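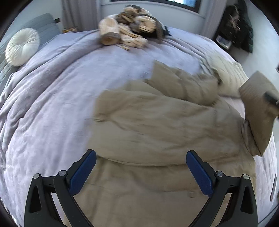
Elmarie Makhubela wants to know why we are still letting people approve a login by tapping "yes" on their phone, and whether the notebook could please contain an answer this time and not only my grumbling. Fair enough! So this entry is longer than it should be, and I'll try to get to the answer before the bottom.

Wed 14 May

Spent the morning on the enrollment list. We have 104 accounts on the Detotum directory, counting the shared ones that I keep promising to retire, and as of lunchtime 87 of them have at least one hardware key registered. That's much better than where we were in December, when I was walking from desk to desk with a box of keys and a sheet of paper. The remaining ones are mostly people who travel, plus a handful of service accounts that can't touch a key because there's no hand to do the touching. Those need certificates and I've started a separate page for them.

Back to Elmarie's question. The tap prompt stays switched on for one reason, and it's the Unmont mail client. The old version opens its own little login window, and that window doesn't know how to talk to a key. It just sits there with the spinner going (I let it run through a whole cup of coffee to be sure). The new version hands the login to the regular browser and works fine, first try, on both of my test laptops. So the order has to be: update Unmont everywhere, then turn off the prompt. If we do it the other way around, people lose their mail and I get the phone calls.

Pulled the prompt log too, going back to the start of the month. 367 prompts sent, 252 approved. I would love to say that the difference is all people forgetting their phones in the kitchen, and a good part of it probably is, but there's a run of them on one account in the middle of the night that I don't like at all. All denied or timed out, thank goodness. I reset that password before doing anything else, closed the open sessions, and gave the owner a call. She had been woken up by it and thought it was the calendar. Please, if anybody reading this gets a prompt they didn't ask for, deny it and call me, I truly don't mind what time it is.

Afternoon, backup keys. Everyone is supposed to have two, one to carry and one to leave at home in a drawer. I tested what happens when the first one is lost: logged in with the second, removed the first from the account, tried the first again. Refused, as it should be. Then I tried the same on the Aranda VPN and the removed key still got me in! Took me the better part of an hour to find out that Aranda keeps its own copy of the key list and only refreshes it overnight. There's a manual sync button three menus deep, under Identity, then Sources, then the little gear. Wrote it on the whiteboard as well. Anyone handling a lost key needs to press it before hanging up with the person.

Wadico, the ticket system, is still on passwords plus a code from an app. Their support answered my message with a link to the page I had quoted to them. I've written again, more slowly.

To do:
Unmont update, accounting first, they asked nicely
Prompt off for my own account tonight, see what breaks
Order more of the short keys, the long ones get bumped in laptop bags
Ask Elmarie if she'll go second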